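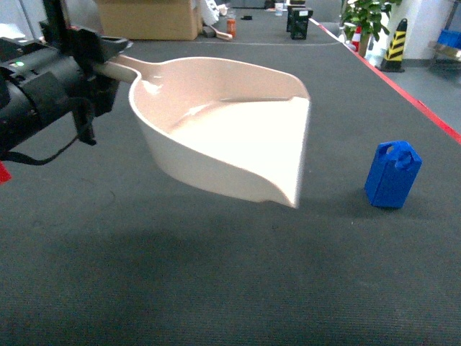

From: Wilfredo Navarro
To: workshop list
Date: 2026-09-02
Subject: Re: dustpans instead of small trays

Diane Caron wrote:
> I propose we stop buying the Heltine trays and use ordinary
> beige dustpans to carry small parts between the table and the
> crates. They have a handle, they have sides, and you can tip
> the part out at the other end. We could get 20 for the price
> of 6 trays.

I'm not convinced. A dustpan is made to have things swept into it and tipped out again, and the second half of that worries me. The lip is flat and open. Anything with a bit of weight at the front goes over it as soon as your wrist drops.
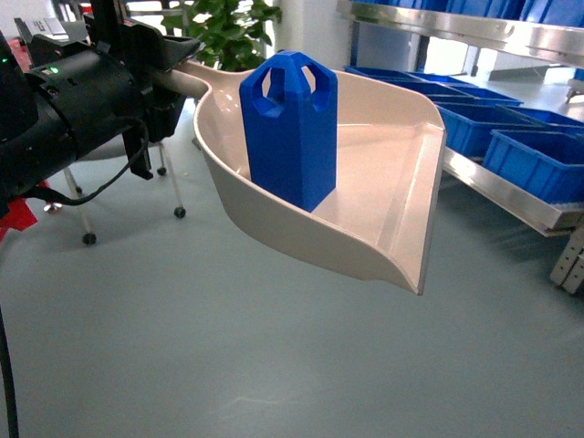 I'll grant that the tall blue prints do all right if they stand well back, near the handle, where the floor meets the curve. That's one shape of part. Try it with a handful of washers, or anything round, and then tell me how you got on. The Stodolen fittings would be on the carpet before you'd gone two steps. 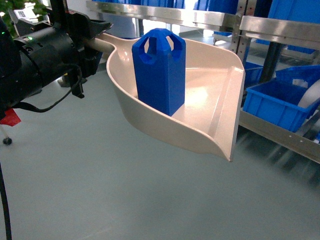 The other thing is the plastic. It's glossy, so parts slide. Has anyone tried a bit of rubber matting in the bottom? I suspect it would cure half the trouble, but then we're cutting and gluing mats and the saving starts to look thin. Last March we were told the Clilum tubs would save us money too, and I still have a stack of them under my bench.

As for tipping straight into the blue crates, how far is the drop? If the crate's nearly empty I wouldn't want a thin-walled print landing in the bottom of it, and I don't see anyone bending down to lower each one in. 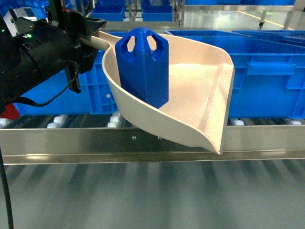
Diane tells me off the list that she only ever meant it for single pieces, one to a pan, and that the washers can stay in their tubs. Fine, but the proposal didn't say so. Could it be rewritten before we order 20 of anything? I'd buy two and see.

Wilfredo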